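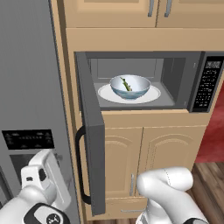 Asparagus spear in the bowl, microwave door open.

Monday, February, started 8:40 a.m.

Batch 13, asparagus ends and abaca. Picking up from batch 12, which I never wrote up properly (sorry, Wanting, I know, I know). Short version of 12: too much asparagus, not enough cooking, sheets that looked gorgeous on the felts and then cracked like pie crust when I folded one. I still like the color. I'm keeping one sheet pinned over the sink and the rest went back in the scrap bucket.

So today is the same idea with the greed taken out of it. Dry fiber into the pot came to 967 grams, all asparagus ends, chopped to the width of my thumbnail. I did the chopping by hand and I am never doing that again without the radio on. The fat woody ends are what we want and the tips are useless for paper, they go to mush in the cook and rinse straight through the bag. If the Ngubane people offer us whole spears again, please say thank you and then eat them.

Cook: soda ash, big stainless pot, lid on, back door propped open for the smell. It's a cabbage smell for the first hour and then it turns into something more like wet hay, and I don't mind that part at all. I got distracted on the phone with Zamton over the felts (more on that below) and it went longer than I planned, close to lunch. Happy accident maybe? The strands pulled apart between my fingers with no fight at all. Batch 12 never got there, and I think that's most of what went wrong with it.

Rinse took forever. I used the old paint strainer bags, two at a time, and kept going until the water ran clear and the pH strip stopped looking guilty. Note for next time: cut the load in half and rinse in two rounds. A full bag of wet fiber is heavier than it has any right to be and my left shoulder has opinions about it.

Beater. The Irnov was making its clicking noise again on startup, quit after a minute or so, and then ran fine. I lowered the roll more slowly than last time and I'd say that helped, fewer knots by far. Abaca went in first by itself, asparagus joined once the abaca had that silky, slippery look. I did the jar test a few times (pinch of pulp, jar of water, shake, hold it up to the window) and stopped when I couldn't see clumps anymore. Wanting thinks I stop too early. Wanting Long has been making paper a lot longer than I have, so I gave it another ten minutes out of pure superstition, and the last jar did look better. Fine!

Pulling sheets, after lunch. Used the small mould with the new deckle. The first few were terrible, thick on one side, because I was standing at the vat like a person about to dive in. Moved the step stool, bent my knees, got my rhythm back. The drainage on this pulp is slow, much slower than cotton, and you have to fight the urge to shake it along. If you shake late you get those little ripples, and once they're in they're in. I left formation aid out completely this time so we'd have a clean comparison later, and I'd call that the right decision for a test and the wrong one for my patience.

Color in the vat was a murky olive. On the felt it goes a nice soft straw green. I expect it to fade toward tan as it dries, same as 12 did, but I'm hoping the longer cook evened it out. Wanting wants to try a batch with no abaca at all. I'm nervous about that one but I'd love to see it.

About the felts. Zamton sent the wrong weight, the thin ones, and they'd like us to keep them at a discount. I said let me try a post first. I tried a post. They're okay for the small mould, they wrinkle under anything bigger, and they grab the sheet edges when you peel. My vote is send back most of them and keep a handful for couching small work. Somebody please call them before the end of the week, I've used up my nice phone voice.

Pressing went well. Put the whole stack under the hydraulic and brought it up in stages, little pump, wait, little pump, wait, with a cookie sheet underneath to catch the flood. (The blue tray leaks. It has leaked since summer. I have now written this down in three different notebooks.) I lost two sheets off the top, where I hadn't centered the board, and the corners blew out. Everything else came through in one piece.

Total good sheets so far in the asparagus series, counting the stack in the dryer: 152. The Triner job needs 1,084, all small format, so I did the arithmetic on the back of my hand and then went and made tea. It's doable if the fiber keeps coming. It is not doable with me rinsing in paint strainers, so can we please talk about the bigger rinse box again? I have a sketch. It's on the clipboard by the scale, under the takeout menu.

Drying: half restraint-dried between blotters with the fan on low, half brushed straight onto the old window glass. I like the glass side finish so much, it comes off almost shiny, and Triner did say they wanted something they could print on. The back side keeps the brush marks, which they may hate. I'll send both kinds and let them pick.

Things I'd like to test when the sheets are dry:
fold a strip back and forth until it gives, same as with batch 12
pen, pencil, and that brown ink that feathers on everything
a drop of water in the corner, before and after gelatin size
one sheet taped in the window for a month to watch the color go

Leftover pulp is drained and in the fridge, second shelf, in the yogurt tub marked NOT YOGURT. It'll keep for a week if nobody lets it get warm. There's a second tub of unbeaten fiber behind it if anyone wants to play with a shorter beat. Please write down what you do to it, even if it's ugly. Especially the abaca ratio, I never remember mine.

Vat's rinsed, beater's hosed out, drain screen is NOT cleaned. My hands are pruney and my bus is at 5:20. I'll get the screen in the morning.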